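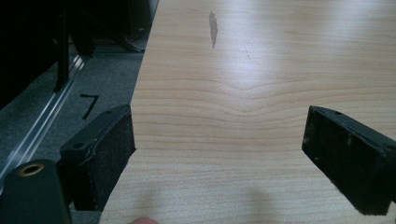 *Open gripper over the bare tabletop, handwritten 7 on the carpet to the left.*

April 21, 2018. I spent the day at Fasbridge with the people behind the Unon result, the one that's been going around my feed with a lot of exclamation points. I have questions. Thread.

---

Short version of the claim: you can teach a robot arm to pick things up off a table by having a person walk around with a gripper in their hand. No arm in the loop while you record. A camera on the gripper sees what the gripper sees, and the policy learns from that.

---

It's cheap, it's quick, and you can do it in a kitchen. I get why people are excited. I'd love for it to work, too, since I've lost whole weeks of my life to steering an arm with a joystick.

---

The headline number is that the robot (they call it Pană, it's a very ordinary arm) got 12 good grasps out of 17 tries after training on handheld recordings. The comparison policy, trained the old way with somebody driving the arm, got 6 out of 17.

---

Double! Everybody quotes the double. Hardly anyone quotes the 17.

---

Seventeen tries is an afternoon. I've had a gripper go from terrible to great over that many tries because somebody tightened a screw. I'm not accusing anyone of anything, I just don't want to build a year of work on an afternoon.

---

Marion Pringle, who runs the group, took that better than I expected. Her answer was that the paper calls it a pilot and it's the rest of us who dropped the word. I went back and checked. It does say pilot. It says it in the methods section, and it doesn't say it in the title.

---

OK, now the picture at the top, which I think is more useful than the results table.

Look at how much of the view isn't the task. There's wood, there's glare on the wood, there are the two black fingers. Then over on the left you've got gray carpet, a strip of metal rail, dark furniture, and a 7.

---

A person ignores the 7. You're looking at the gap between the fingers and thinking about where the object goes. The network has no reason to ignore it. Big dark marks on a plain background are about the easiest thing in the world for it to latch onto.

---

Same goes for the dark smudge on the tabletop, and the dip in the grain near the middle. Those are landmarks. If the same table is in training and in testing, "reach toward the thing" and "reach toward a spot a certain way off from the smudge" can score exactly the same.

---

So my first question was whether the test table was the same table. Tincuța Lazăr did most of the recording, so I asked her.

Yes. Same table.

---

To be fair to her, she brought up the carpet before I did. The numbers are how they keep track of recording positions. Her worry was that a position and its number show up together in the recordings, so the policy could be reading its location off the floor. She'd written that down in December. It didn't make it into the paper.

---

Why not? "Space" was the answer. I've used that one myself and I didn't believe me either.

---

Second thing. Glare. There's a big washed-out patch on the upper part of the wood and the right side, and the grain nearly disappears inside it. In a handheld recording that patch moves as the person moves. On a robot bolted to its mount, the approach is much more repeatable, so the patch does pretty much the same thing every run.

---

You could argue that this helps the handheld method. Messier light in training, sturdier policy in testing. That's the argument the paper makes, in one sentence, with no experiment attached.

---

It might be right! It's also the kind of sentence that turns into "as shown by" when somebody else cites it.

---

Third thing, and here's where I got cranky. At the bottom edge of the picture there's a blurry bit of pink. That's a fingertip. Whoever is holding the tool has got a finger in the shot.

---

A robot doesn't have a fingertip. So either you crop it, or you mask it, or you hope. I asked which. Grigore Tudose handles the data side and he said they crop "most of it." I asked what most meant. He went and looked, which I appreciated, and came back and said he'd have to look some more.

---

The fear isn't that skin confuses the network. Fingers shift when you're about to squeeze. If a fingertip slides into view just before the gripper closes, you've handed the model a lovely little signal for *close now* that won't exist on the real arm.

---

If anything, that should make the handheld policy do worse on the robot. And it did better. So maybe the leak is small, or maybe something else is covering for it. I can't tell from the paper, and by the end of the day I don't think they could tell either.

---

Small one: dust. Both fingers in that view are scuffed and have pale specks all over them, the right one especially. Grigore says the fingers on the arm are the same part, newer. So the policy trained on worn fingers and was tested on clean ones. I'd expect that to matter very little. I'd still like to see somebody wipe them and run it again.

---

Things I came in doubting and now don't:

The recording itself is fast. Catinca Văduva let me try it, and I went from never having held the tool to making usable grasps before my coffee was cold. I can't say that about any joystick setup I've ever touched.

---

The tool is also heavier than it looks in the videos. My wrist started to sag after a while and my approaches got lower and lazier. Catinca said everybody's do. I asked if they tag recordings by how long the person had been at it. They don't. Add it to the pile.

---

Where the double comes from, in my opinion: the joystick comparison is weak. The person driving the arm for the baseline had done it for a couple of days. The person doing handheld had been doing it for months, plus, you know, a lifetime of picking things up with a hand.

---

Marion's view is that this *is* the result. People are good with their hands and bad with joysticks, so use hands. Fine. That's a claim about people, though, and the paper's title makes a claim about robots.

---

A company called Flellidura has already put the Unon number on a slide, by the way. Tamara Toma forwarded it to me. "Twice the success of conventional training." No table, no 17, no pilot. Marion says they didn't ask her. She didn't look thrilled.

---

What I'd want before I believe the double:

- A different table. Any table, the uglier the better.
- Cover the carpet numbers, or swap them around between recording and testing.
- Somebody good on the joystick.
- All the fingertip footage cropped, then again with none of it cropped.
- More tries. A lot more.

---

The cover-up test is nearly free. Take the trained policy they already have, throw a cloth over the 7 and its friends, and run it. If nothing changes, I'll shut up about the carpet. If Pană starts reaching for empty wood, we've learned something worth a paper of its own.

---

I said all this in the room and expected to get shown the door. Tincuța had already gone off to find something to cover the floor with.

---

They ran out of time before they could do it properly, because the arm was booked for somebody else's project. She did get 2 tries in with the numbers covered. One grasp, one miss. Please do not quote that. It means nothing in either direction and I'm only mentioning it because someone will ask.

---

A few replies already, so I'll take them here.

"Isn't every robot paper like this?" Kind of, yes. That's a reason to be louder about it, as far as I'm concerned.

---

"Are you saying the method doesn't work?" No. An arm that never saw a joystick picked things up off a table, and I watched it happen. I'm saying I don't know *why* it works, and the paper writes as if it does.

---

"Would you use it?" For collecting data, yes, probably next month. I'd tape over the floor first, change tables every session, and keep my fingers well back from the lens. And I'd keep a joystick set on the side that somebody competent recorded, so I'd have a real baseline to lose to.

---

"Is the data public?" Not yet. Grigore says it will be once the cropping is sorted out. I asked him to release the uncropped version as well. He made a face — but he wrote it down.

---

Muting this for the evening. If the cloth test gets run for real I'll post the numbers under this thread, whichever way they go.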